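Informe de avance para Sigrun Ljungberg, junio
Proyecto Vurnik, taller compartido de Brillemley

De los 539 euros aprobados llevamos gastados casi 355, la mayor parte en reductoras y cableado. El brazo físico sigue sin muñeca: Sang Triệu ha rehecho el soporte y aún tiene holgura. Mientras tanto trabajamos en simulación, con una cocina virtual y el fregadero como zona de prueba.
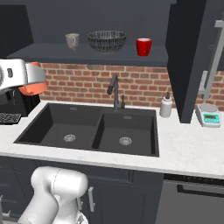 En el simulador, Wubit completó 51 intentos de alcanzar el grifo sin colisión. No le daría mucho valor a la cifra - el modelo no incluye la holgura ni el peso de los cables, y el brazo virtual se comporta mejor que cualquiera que hayamos montado.

Giang propone comprar ya la pinza. Yo esperaría. Pido mantener retenido el segundo pago hasta que el brazo real repita dos veces seguidas el mismo recorrido en el banco.

Sinan Sarıgül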